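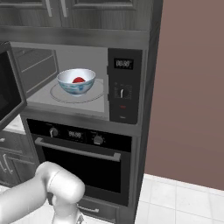 Drudano Built-in Microwave, eight months in
Posted 2022-02-08

I bought the Drudano in June, after our previous microwave began running with the door open, a feature I hadn't paid for. The Drudano cost $158 at the Vositz outlet in Mestville, where the salesman tried to steer me toward the $414 Nilsuwan. The Nilsuwan connects to your phone. I asked what it would say to my phone and he went to get somebody else.

First, the good. It heats food. A bowl of leftover chili comes out hot most of the way through, with a single stir at the halfway mark, and the bowl itself stays cool enough to carry without a towel. The old one did it the other way around. Frozen peas are fine. Popcorn is fine if you ignore the popcorn button, which was set by someone who likes charcoal.

There are 36 presets. I've used two. One of them is called "Dinner Plate" and runs for so long that I assume it means the plate. Defrost is better than I expected and will do a pound of ground beef without cooking the corners, though you have to stand there and flip it when it beeps. It beeps a lot. It beeps when it's finished, then again every minute until you come and apologize. The manual says you can turn this off by holding Stop and Clock together. You can't. You can set the clock to military time that way, and mine has been there ever since.

Cleaning is easy. The turntable lifts out and goes in the dishwasher, and the inside wipes down with a damp rag and a cup of steamed lemon water. The roller ring underneath collects crumbs like it's being paid to.

The door is my main complaint. It opens to the left, as they all seem to, and in our kitchen that puts it between me and the only bit of counter I could set a hot dish on. My brother-in-law, Charoen Onsri, says I should move the microwave. He has a bigger kitchen.

Is it loud? Yes, a steady hum with a small click each time the plate comes around. The dog left the room for the first week and has since made peace with it.

Four stars. I took one off for the beeping and would take off another half for the popcorn button, but the site won't let me.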